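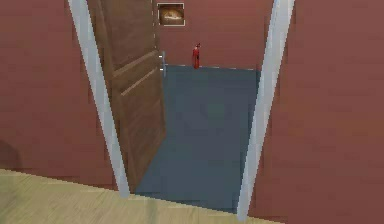 Paint on the Oter Clemberg coupe, continued from the November thread. The cowl section came back from the lab with a full layer count. Under the green, under the gray sealer, there is an oxide primer that most people would guess was a later repair. It is a muted brick red, close to the wall on both sides of that doorway, with the same slightly more orange patches in places. The orange areas are where the film is thin over the steel.

The red layer sits directly on bare metal. There is no rust under it and no older filler. That puts it on the body before the car was trimmed.

Why this matters: Clemberg bodies are usually described as having a gray primer and nothing else. The judging sheet at Wekcombe says gray. Chassis 83 has both, in order, and the sealer is bonded to the red with no dirt line between them.

A dirt line is what you look for. If a car ran in one color for a few years and was then resprayed, the cross section shows a thin dark band of polish and road film. We have exactly one of those, higher up, between the green and a later black. The black is a repaint. The green is first color.

Győző Szilágyi took the samples with a scalpel, set them in clear resin, and polished them flat. Each one came from a spot that no sander reaches: behind the dash rail, inside the fuel door, under the left hinge plate, and the cowl. All of them agree below the black.
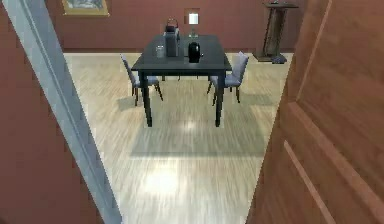 Dining area through the open door, gray table in the middle.

Next question is the green itself. It is a nitrocellulose lacquer. It softens in thinner within a minute, which later enamels don't do. Pigment is mostly chrome green with some carbon black. No metallic.

The fuel door sample is the best color reference because it saw the least light. The dash rail sample has yellowed. Lacquer kept in the dark tends to yellow too, so we cut the surface back lightly before taking readings and took them under daylight lamps only.

Sárközi mixed a test batch from those readings. First panel was too blue. The second is within tolerance on the meter but looks flat next to the original when you step back. That is a film thickness problem and has nothing to do with the tint. The factory coat is heavier than anything a modern gun lays down in one pass.

Original color coat measures 70 microns where it has not been polished through. Our panel was well short of that. More coats, longer flash time between them, and a full cure before cutting. The schedule gets longer and there is no way around it.

Several people have asked about using a two-pack finish in the same shade. It would be tougher. It also reflects light differently at the edges, and the door shuts on this body have a sharp fold where you would see it at once. Lacquer it is.

On the steel: the doors and deck lid are aluminum, everything else is not. The red oxide is only on the steel panels. The aluminum has an etch coat, pale yellow-green, then the same gray sealer. So whoever prepped the body treated the two metals separately and brought them together at the gray. I suspect this is why the gray-only story got started. If you strip a door first, you never meet the red.

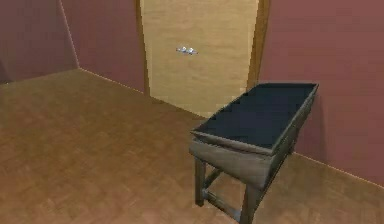
Kazimír Trnka stripped a sister car years ago and kept his notes. He recorded "brown dust, rusty" from the sills and assumed it was corrosion. He now thinks it was primer. The sills on that car were replaced, so it can't be checked.

If you own one and have not stripped it yet, please sand a small feather edge inside the steel scuttle, down to metal, and photograph it wet in daylight. Use fine paper and go slowly. You want wide rings of each layer. A chip is no good for this as the layers are too steep to read.

Body time so far is over 700 hours, nearly all of it in metal finishing and fit. The paint stage has barely started. Deck lid gap is still tight at the right rear corner and will get tighter under a heavy color coat, so it comes off again before primer.

Red oxide goes on the steel first, to match what we found. I have sent the cross sections to Wekcombe and asked for the sheet to be amended. No reply yet. Next posts will cover the sealer and the deck lid.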